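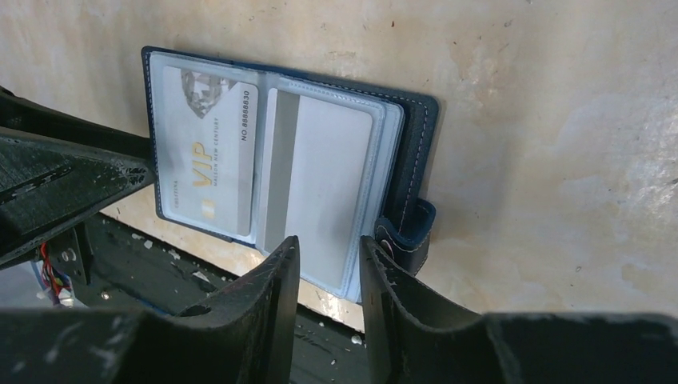
A card holder with clear sleeves, open at a membership card.

Packing and kit tips for riding tours and boat days

7 Jul 2023

Most of the advice on this page comes from guests who have been out with us at Pradlow, on horseback in the morning and on the boat after lunch. The two halves of the day ask for different clothes, and you will have less than an hour between them. Everything below can be done at home with ordinary kitchen and laundry things, the evening before you travel or the evening you get back.

The week before

Try on everything you plan to ride in, all at once, and sit down in it. Trousers that feel fine standing up can pinch behind the knee once your legs are bent. Jeans with a thick inside seam will rub on a long ride. Leggings or soft walking trousers are better, with waterproof trousers over the top.

Check the heel of your boots. You want a small, definite heel and a fairly smooth sole. Deep walking treads can catch in the stirrup. If your boots are new, wear them around the house for a few evenings with the socks you will travel in.

Cut your fingernails. Reins and cold gloves find every rough edge.

Waterproofs

A jacket that has stopped shedding water often only needs a wash. Close all the zips, undo the cuffs and wash it on a gentle cycle with a cleaner made for waterproofs. Ordinary detergent leaves a residue that draws water in, and fabric softener is worse. Wipe out the detergent drawer with a damp cloth before you start, as there is nearly always a layer of old powder in the corners.

Look at the care label before tumble drying. Many jackets can go in on low and come out beading water again. If yours still soaks it up after that, use a wash-in or spray-on proofer. Spray-on is the one to choose if the jacket has a fleecy lining.

To find a leak in waterproof trousers, turn them inside out and look along the seams under a bright lamp. Peeling tape shows up as a pale, crinkled strip. Small lengths can be stuck down again with seam sealer. Leave it overnight before folding.

Old rubberised trousers that have gone sticky inside are past saving. Throw them out before the trip.

Gloves and hats

Take two pairs of gloves. Thin knitted ones with rubber dots on the palm are good for holding reins. Thick ones are for the boat, where you will mostly be holding a rail. Pin each pair together with a clothes peg so they don't part company in the bag.

Riding helmets are lent at the stable. A woolly hat with a bobble will not fit underneath, so bring a thin headband or a close-fitting liner. A buff pulled up over the ears does just as well.

Tie long hair low on the neck. A high ponytail pushes the helmet forward over your eyes.

Packing the day bag

Line the bag with a bin liner and roll the top down. This keeps out far more water than the covers sold with rucksacks, which fill up like a bucket on the boat. A pedal-bin size is enough for a small bag.

Pack in the order you will need things, with the boat clothes at the bottom and the sandwiches at the top. Put dry socks in a freezer bag of their own and squeeze the air out. Write SOCKS on it if more than one person is using the bag.

Leave one freezer bag empty for anything that comes back muddy.

The bag stays in the van during the ride. Anything you want with you on the horse has to go in a zipped pocket, and it should be flat and soft. Keys belong in the van.

Cards and papers

Take fewer cards. One for payment and one form of identification is plenty for the day, along with your insurance details on a slip of paper. Loyalty cards and memberships can stay at the guesthouse.

Clear plastic sleeves go cloudy and tacky with age, and printed tickets left in them for months will lift their ink on to the plastic. Wipe the sleeves with a barely damp cloth and a drop of washing-up liquid, let them dry open, and put paper slips in folded with the print inside. Cards that have stuck will usually slide out if you ease a strip of baking paper in beside them.

Leather and leather-look holders should be kept away from radiators. If one has had a soaking, empty it, blot it with kitchen paper and leave it open in a cool room. Salt water leaves a white line when it dries. Dab it with a cloth wrung out in plain water and repeat the next day.

Food for the gap between tours

The stop between the ride and the harbour is short, and there is no shop at the jetty. Bring things you can eat with cold hands. Flatbread folded over butter and smoked lamb or cheese keeps its shape in a bag. Sliced bread doesn't. Wrap each portion separately in greaseproof paper.

Boiled eggs travel well in an egg box cut down to size. Peel them at home.

For a hot drink, fill the flask with boiling water, put the lid on, leave it for five minutes and pour it away before filling it with tea. The tea will still be hot after the boat. Carry milk in a small screw-top jar.

Some people prefer an empty stomach at sea. In our experience a light lunch goes better than none, with dry oatcakes or ginger biscuits for the crossing. If you use travel sickness tablets, read the packet for timing, since many need to be taken well before you board. Ask a pharmacist if you are on other medicines, and mind that some of them make you drowsy, which matters if you take one before the ride.

Binoculars and lenses

Puffins are small and fly fast, so high magnification is more trouble than help on a moving deck. An 8x pair is easier to hold steady. Set the eyepieces at home, one eye at a time, and put a dab of nail varnish on the ring to mark where yours should be.

Salt spray dries into a gritty film. Never rub it off dry. Breathe on the glass, or rinse it with a few drops of clean water if the pair is waterproof, then wipe lightly with a lens cloth from the middle outwards. Lens cloths can go through the wash in a sock tied at the top, without softener.

Cameras brought from a cold deck into a warm room mist up. Seal the camera in a plastic bag before you go indoors and leave it there until it has warmed through.

Getting horse hair off

Wait until clothes are dry. Wet hair only moves about. A damp rubber washing-up glove, stroked in one direction, takes most of it off fleece and wool. Do this over a sheet of newspaper or out of doors. What remains will come off with sticky tape.

Shake everything before it goes in the machine and run an empty rinse afterwards. Clean the filter as well.

One more point for anyone who rides at home. Iceland's horses have little resistance to diseases found elsewhere, and there are strict rules on bringing in used riding gear. Used saddles, bridles and leather gloves must be left behind. Riding clothes and boots have to be cleaned and disinfected beforehand. Read the current official rules before you pack, and if in doubt leave your own things behind and borrow ours.

Drying boots overnight

Take the insoles out first and stand them on their edges. Stuff the boots firmly with newspaper, change it after an hour, and change it again at bedtime. Lay them on their sides so that air can get to the soles.

Don't put them on the radiator or near the stove. The glue goes and the leather cracks across the toes. A cold oven with the door open is no use either, whatever the old housekeeping books say. Guesthouses with a boiler room will often let you leave boots there if you ask.

Once dry, brush off the mud with an old nail brush and rub in a thin coat of wax. Do the stitching with a cotton bud.

Smells

Horse is a pleasant smell for a day and less so after a week in a suitcase. Hang wool jumpers outside overnight if it isn't raining. They rarely need washing. Boots can have a spoonful of bicarbonate of soda tipped in each and shaken out in the morning.

Fishy gloves should be soaked in cool water with a splash of white vinegar, then washed as usual. Hot water sets the smell.

Sore legs

A warm bath helps, and so does a slow walk after supper. The places that ache on the second day are the inner thighs and the seat bones. If the skin is rubbed, keep it clean and dry and wear something loose. Next time, a thin pair of cycling shorts under your trousers will prevent most of it.

Things people leave behind

Reading glasses, phone chargers and single gloves are the usual ones. Lost items are kept at the Pradlow stable office until the end of December. Put a strip of masking tape with your surname inside hats and flask lids. It comes off cleanly later with a little cooking oil on a cloth.

See also: Choosing a saddle pad | What to wear for whale watching | Drying a tent indoors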